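Loudness and Dynamic Range in Home-Recorded Acoustic Pop
Project report, Music Technology II
Kelechi Chukwu and Xinyi Jiang
Submitted 2026-04-01

1. Background

Acoustic pop recorded at home is usually mixed by the person who wrote it and often mastered by the same person. The final level of the track is set late in the process, with a limiter, and the setting is chosen by ear or copied from a preset. Our project asked how much the limiter setting changes what a listener prefers when playback volume is matched.

The question came out of a disagreement over our own EP, recorded last year under the name Velladura. One of us wanted the masters left quiet. The other wanted them close to the level of commercial releases in the same style. Both positions were defended with general statements about dynamics, and neither of us had tested them.

2. Source material

We used six songs. Four are from the Velladura sessions and two were supplied by Akpan, a duo from our program who record guitar and voice with a single stereo pair. All six have a steel-string acoustic guitar and one lead vocal. Three have hand percussion. None has drums or electric bass.

Mixes were exported at 24 bits with no processing on the master bus. We did not correct any of the mixes before the test, although two of the Velladura songs have a low-frequency buildup near the vocal that a mastering engineer would probably reduce.

3. Preparation of the masters

Each mix was processed three ways. Version A had no limiting. Version B was limited to an integrated loudness of -14 LUFS. Version C was limited to -9 LUFS. The same limiter, Derkex, was used throughout with a fixed release time and a true peak ceiling of -1 dB. No equalization was applied to any version.

After processing, all versions were turned down to the loudness of the quietest file. This step matters more than any other in the method. If it is left out, the louder file tends to win, and the test measures level only.

Matching was done on integrated loudness for the excerpt, not for the full song. Our first set of files was matched on full songs, and the chorus excerpts came out uneven by more than 1 dB. Those files were thrown out.
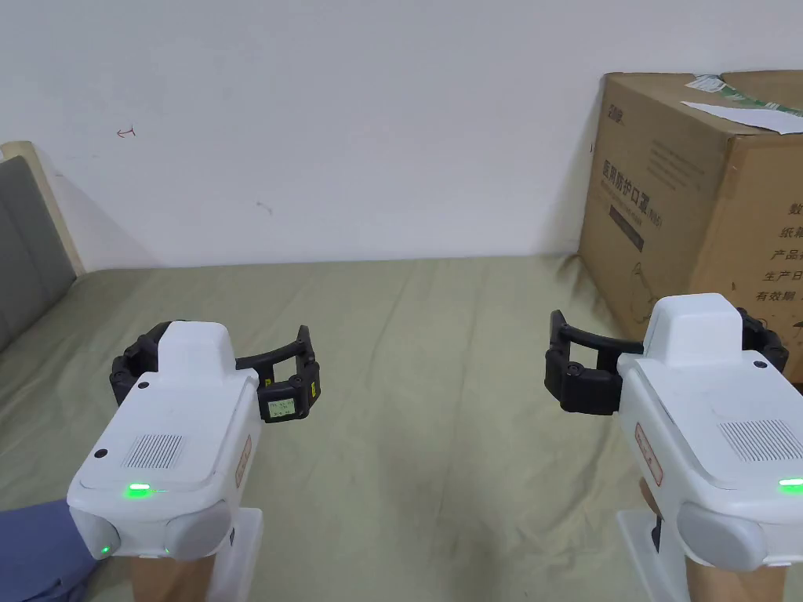 Figure 1. Two white grippers over a bed with a pale olive-green sheet.

4. Listening test

Forty listeners took part. All were students, and fewer than half had any recording experience. Each listener heard excerpts over the same closed-back headphones in a practice room. The playback level was set once, at the start, and was not touched afterward.

Excerpts were presented in pairs through Stamora, a browser-based test page written by Xinyi Jiang for this project. The listener could switch between the two files freely and then had to pick one or mark "no preference." The order of pairs and the position of each version were randomized. Listeners could stop at any time, and several did not finish the full set. We collected 1101 valid responses.

5. Results

"No preference" was chosen 373 times, or 33.9 percent of all responses. It was most common in the comparison of A and B. For that pair we found no clear lean in either direction on any of the songs.

Version C was chosen less often than A or B on five of the songs. The exception was the fastest song in the set, which has a strummed guitar part at a nearly constant level. The limiter has little to do in that song apart from trimming the pick attack, and some listeners wrote that the softer attack was easier on the ear.

The clearest result was on the slow fingerpicked song from Akpan. In version C the room noise between phrases rises to a level that can be heard, and the breaths before each vocal line become nearly as loud as the line. Comments on this song used the words "close" and "tiring" more than any others.

6. Discussion

Moderate limiting did no harm that our listeners could report. Heavy limiting was disliked on sparse arrangements and tolerated on dense ones. This fits the way a limiter works – a part with few peaks above the threshold passes almost unchanged.

There are several weak points. The listener group was narrow in age. The excerpts were short, and fatigue over a whole record was not tested. A single limiter was used, so the results may partly reflect its release behavior. We also knew the Velladura songs too well to choose the excerpts fairly, and a third person should have done that.

The EP was remastered at the version B setting, with the fingerpicked interlude left unlimited.

7. Division of work

Kelechi Chukwu: mixing, preparation of masters, sections 2, 3 and 6.
Xinyi Jiang: test page, listening sessions, analysis, sections 1, 4 and 5.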